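Home News Sport Community What's On Contact

Ellar choir hits the high notes with sold-out hall

What a night! The Ellar Community Choir packed out the old Traltanach hall for its December concert, and the crowd was still humming on the footpath well after the doors closed.

Conductor Divya Poduval had the singers rehearsing since winter, and it showed. They opened with a rollicking sea shanty, slid into a gorgeous lullaby arranged by accompanist Khalil Daher, and brought the house down with two encores (the second one wasn't even on the program!).

"I could hear people in the back row doing the harmonies," Poduval said. "I've never grinned so much with my back to an audience."

The night raised over $1020, which goes straight towards tuning the hall's piano and buying new sheet music. 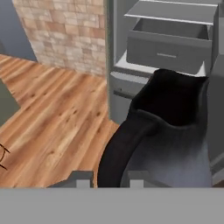
Tenor Raed Zoubi, who joined the choir only four months ago, sang his first solo and got a huge cheer from the neighbours who'd come along to hear him.

Rehearsals start again in the new year and all voices are welcome, with no audition. Call in at the hall at 7 pm and ask for Suha Nimri.

Contact the newsroom | © Ellar Community News | Back to top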